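Comparing an External Camera and a Wrist Camera for Teapot Grasping in Simulation

Project report, Robotics Lab II
Author: Berwyn Pugh

1. Setup

All trials were run in simulation with a Franka Emika arm at a cluttered wooden table. Two camera placements were compared with the same controller, the same gripper and the same set of objects. The renders are from the test environment, the first from a fixed external camera and the second from the wrist camera.
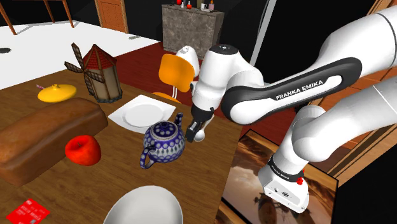
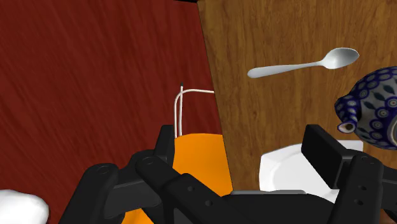 The question for this project was how much of the grasp error comes from what the camera can see and how much comes from the controller. The course handout suggests changing one component at a time, so the controller was frozen in March and only the camera input was changed after that. The target in every trial was the blue patterned teapot. It is a poor object for a parallel grasp, with a round body, a loop handle and a spout that sticks out. In the external view the whole pot is visible, handle and spout included, with the gripper tip close to its right side. In the wrist view the pot runs out of the image at the right edge and the handle is not in view at all. A pose estimator given the second image has the spout and part of the body to work with.

2. Software

The controller is Fadero, the Cartesian impedance controller used in the previous lab course. Its stiffness was left at the default value of 600 N/m for translation. Rotational stiffness was also left at default. Grasp candidates come from a small planner called Altham, which takes an estimated object pose and a mesh and returns a ranked list of gripper poses. Only the top candidate was used. If the inverse kinematics solver rejected it, the trial was logged as a planning failure and was not repeated.

Pose estimation was done by matching the color image to rendered templates of the mesh. The method is described in the notes by Šindelář that were handed out with the lab, and I followed them except for the template spacing, which I made coarser to keep the run time down. Depth images were available from both cameras but were not used. Including them would have added a second variable.

3. Procedure

Each trial begins with the arm in one of several stored start poses. The objects are placed on the table with a random offset and a random rotation about the vertical axis. The camera image is taken once, before the arm moves, and the pose estimate is computed from that single image. The arm then moves to a pre-grasp pose, moves in along the approach axis, closes the gripper and lifts.

A trial was counted as a success if the teapot was still between the fingers 2 seconds after the lift ended. Contact with any other object was logged but did not count as a failure. This was decided before the first batch. Looking back at the logs, it was too lenient, and a stricter rule is suggested in section 6.

The number of trials was 500 for each camera. The same random seeds were used for both, so every external trial has a wrist trial with the same layout. The batches were run overnight on the lab machine in Drendthorpe Hall. One batch stopped on a Tuesday when the disk filled with saved images. It was restarted from the beginning with image saving limited to failed trials.

4. Results

With the external camera, 81 percent of trials were successful. The wrist camera result was clearly lower, but I do not give a single figure for it, as it depends so strongly on the start pose that an average would be misleading. From start poses where the whole teapot was in the image, the wrist camera matched or slightly beat the external camera. From start poses where the teapot was cropped, most trials failed.

The failures are of different kinds. With the external camera the usual problem was a small position error along the viewing direction. The fingers closed a little too far forward and the pot rotated out of the grasp during the lift. With the wrist camera, when it failed, the estimate was often wrong in rotation. The estimator placed the handle on the wrong side, the planner then chose a handle grasp, and the gripper closed on nothing.

Self-occlusion by the gripper was a second source of error for the wrist camera. The open fingers take up a large part of the lower image. In the render in section 1, the right finger covers the middle of the white dish and the left finger hides one side of the orange object. The same thing happens to the target once the arm is near it. I tried masking the gripper pixels out of the template score. It removed some false matches on the dark linkage but did not bring back any information about the pot.

Clutter had less effect than expected on the external camera. Objects in front of the teapot, such as the bowl, lowered the match score without moving the best match very much. The white plate caused no visible trouble. The dark blue of the teapot stands out well from the wood of the table, and a less distinct target would probably give a different result.

5. Controller behavior

The controller logs were checked to make sure the camera comparison was fair. Tracking error at the pre-grasp pose was the same for both cameras within the resolution of the log. The only controller fault was a slow drift in wrist rotation when the arm was stretched far across the table. It appeared in both conditions and at the same seeds. I left those trials in.

Lower stiffness was tried in a short side test. The gripper yielded more when it touched the pot off center, and some grasps that had failed were then completed. The side test was too small to report as a result.

6. Changes for the next version

The first change should be to take a second wrist image at the pre-grasp pose and update the estimate, with the pre-grasp pose moved back far enough to keep the full target in view. Start poses that crop the target should be detected from the estimator's own score and rejected. Contact with other objects should count as a failure, at least when the object is moved.

Using both cameras together was planned but not finished. The external image would give the coarse rotation and the wrist image would correct the position. The code for combining the two estimates is in the project folder and runs, but it has been tested only on saved images, and the time offset between the two streams is still set by hand in the configuration file.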